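Checklists & Walkthroughs
6 min read

Folding tables and tableware: my walkthrough sheet, with comments

I've used some version of this sheet since July, when we opened the snack room at Sokard and I got handed the clipboard. It started as a dozen lines with yes/no boxes and then I kept writing in the margins, so now the margins are the useful part. If you run a small room with folding tables and metal dishes, take whatever you like. I go floor first, then legs, then tops, then dishes. I do it in that order mostly out of habit.

FLOOR

1. Floor dry under and between the tables. OK.
Comment: Marble-look tile is gorgeous and I'd never pick it again for a room with drinks in it. A spill just disappears on it — you find it with your shoe. I crouch and look across the floor toward the light, which is a bit undignified but works much better than looking straight down.

2. Scuffs and smudges. NOTED, no action.
Comment: There are always a few. Scuffs are cosmetic and I don't write them up. Anything that feels tacky underfoot gets mopped before the doors open.

3. Clear path between tables. OK.
Comment: Remember that the legs splay out! I measure from the feet, and people new to the sheet always want to measure from the tabletop.

LEGS AND FRAMES

4. Legs fully opened, crossed frame seated. OK on both tables I checked.
Comment: Pull up gently on one side and listen. A click means it wasn't all the way open. I do this with nothing on the table (learned that one with a full pitcher).

5. Feet sitting flat. One WOBBLE, fixed.
Comment: It was a grout line and we moved the table over a couple of inches. Please don't fold up a napkin and shove it under there, it slides out the first time somebody leans.

6. Load. OK.
Comment: The sticker on our Fidamell tables says 100 pounds, spread evenly. A person sitting on the corner isn't spread evenly, and yes, people sit on the corner.

TOPS AND EDGES

7. Surface clean, no chips or lifting. OK.
Comment: I love these tops, the salmon and cream swirls with the red trim, and I will hear no criticism. But the veining hides crumbs and sauce like you wouldn't believe. Use your palm after you use the cloth.

8. Edge trim tight all the way around. OK, recheck next time.
Comment: Run a finger along the red edge, slowly, corners included. Loose trim catches sleeves. If it lifts even a little, the table goes out of use until it's glued.

9. Items set back from the edge. COMMENT.

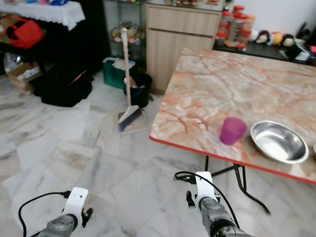 My rule is a hand's width for anything that can roll, tip or shatter, and a bit less for flatware. Corners are the worst spot on any table, people cut them close with a hip or a bag. Metal bowls survive the drop just fine, but the noise in a tiled room is unbelievable and then everybody jumps and something else goes over.

DISHES AND FLATWARE

10. Bowls: rims smooth, no dents with a sharp crease. OK.
Comment: We buy the plain stainless ones from Odo. A soft dent is fine and I leave it alone. A crease is a different story, it can hold food and it can nick a finger, so creased bowls go in the bin by the door.

11. Bowls: insides checked for residue. OK. 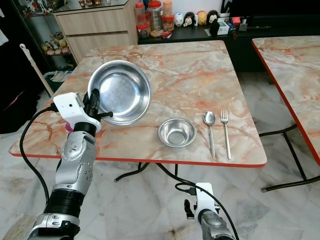
Look along the curve as well as straight into it, and tilt the bowl so the light travels around. Dried soap shows up as a dull patch. So does starch from rice, which feels faintly rough under a thumb. If you can't decide which one you've got, wash it again, it takes less time than the debate.

12. Big and small bowls stored separately. NOT DONE.
Comment: My own fault. Small ones nested in the large ones get stuck when they're put away damp, and then someone pries them apart with a fork. Next sheet I want a yes here.

13. Forks: tines straight, no gaps. OK.
Comment: Lay them on a flat top and look from the side. Bent tines can usually be spotted in a second that way.

14. Spoons: no pitting, handles not bent. OK.

15. Plastic cups: no cracks, no cloudy rims. OK.
Comment: Colored see-through cups are the easiest to check, hold one up to the window and a crack shows right away. I squeeze the sides a little too.

SETTING OUT

16. One place set and looked over before the rest. OK.
Comment: I do cup on the left, then the bowls, then spoon, then fork. It isn't anybody's official layout, it just keeps the cup away from the hand that's reaching for a fork. 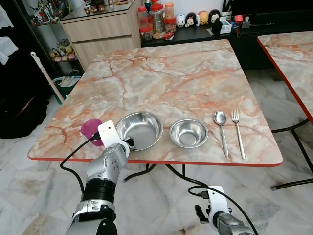 Handles toward the front edge, always. I've watched kids grab a fork by the wrong end and it makes my stomach flip every time. And keep the two pieces of flatware parallel with a finger of space between them, so picking up the spoon doesn't drag the fork along.

SHELVES AND COUNTER

17. Glass shelves steady, figures and toys back from the lip. OK.
Comment: Wipe glass shelves from the sides, and don't lean on them while you do it.

18. Snack jar lids closed. OK.
Comment: Check the lids last, after everyone has stopped "just having one."

STILL OPEN

Item 12, and the trim recheck under item 8. I also need 2 replacement leg caps, Sung part 1661, which were supposed to come with the last order and didn't.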